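Waiting on the Paperwork: Skilled Workers and the Long Road to a License

When Monique Brunet moved to Brarnulura with her husband and two children, she had 11 years of experience as a dental hygienist and a folder of certificates she had carried in her hand luggage. She expected to be working within a few months. Her first paid job in her new city was at a dry cleaner, and she was still there two years later.

"I could explain to you how to treat gum disease in three languages," she said. "I was pinning numbers on shirts."

Brunet had a work permit from the day she arrived. What she lacked was a local license, and to get one she needed her school to send sealed transcripts directly to the licensing board. The school had merged with another one and moved its records. The first set of transcripts came back because the envelope had been opened. The second set was accepted, but by then her language test had expired and she had to take it again.

Her case is an ordinary one at the Farkar Center, a nonprofit on the east side of the city that helps immigrants with professional backgrounds get back into their fields. The center opened 543 new files this year. The largest groups were nurses, teachers, accountants and engineers, followed by people in the skilled trades. Most had a legal right to work. Many were working, usually in warehouses, kitchens, home care or delivery.

Public debate over immigration tends to stay on who gets in and who has to leave. Much less is said about what happens to people after the visa question has been settled. Caseworkers at Farkar say the problem is hard to explain to outsiders because it has no single cause. Each occupation has its own board, its own forms and its own idea of what counts as proof.

A nurse may be asked for a syllabus from every course she took, translated by an approved translator. An electrician may have to document hours of supervised work under an employer who has since died. Engineers can often take jobs without a license, but they run into a different obstacle, which is that hiring managers do not recognize the schools or the companies on their résumés.

Fees add up too. Brunet kept a list of hers on the refrigerator: translation, evaluation, notary, application, language test, second language test. She paid for the last of them with a loan from her sister-in-law.
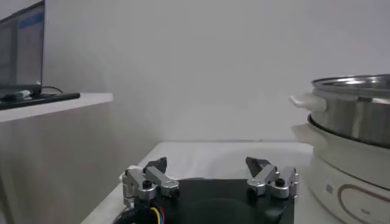

An open two-finger gripper.

Some employers have begun to look for ways around the delays. Guretora, a packaging company with a plant just outside the city, started a bridge program in July that takes on immigrants with technical training as paid assistants while their credentials are reviewed. The company had trouble filling maintenance jobs and found that it already had qualified people on its packing lines.

The program has 5 places. It drew 144 applications.

Participants work four days a week and spend the fifth in class, where they study electrical codes, safety rules and the vocabulary of the shop floor. Those who finish are guaranteed an interview but not a job. Critics in the local labor movement have said the assistants are doing skilled work at a trainee's wage. The company says the rate is higher than what most of them earned before, and that it will be reviewed next year.

In the neighborhood of Ríos, where many of the city's newer arrivals live, a smaller effort meets in the back of the public library. A study group for foreign-trained nurses began there with a handful of women sharing one review book. It now has 61 members and a waiting list for the Saturday-style long sessions, which run from breakfast until the building closes. Those who have passed the exam come back to teach the sections they found hardest.

Lawmakers have shown some interest. A bill now before the state legislature would require boards to answer applications within a fixed period and would let them accept electronic transcripts. It would not change the standards themselves. Several boards oppose the deadline, saying they do not have the staff to meet it and that checking foreign records takes time if it is to be done properly.

Brunet got her license in the spring. She works at a clinic a short bus ride from the dry cleaner, and some of her old customers are now her patients. Her husband, a surveyor, sent off his own application in the fall and has received a letter asking for his transcripts.

December 2019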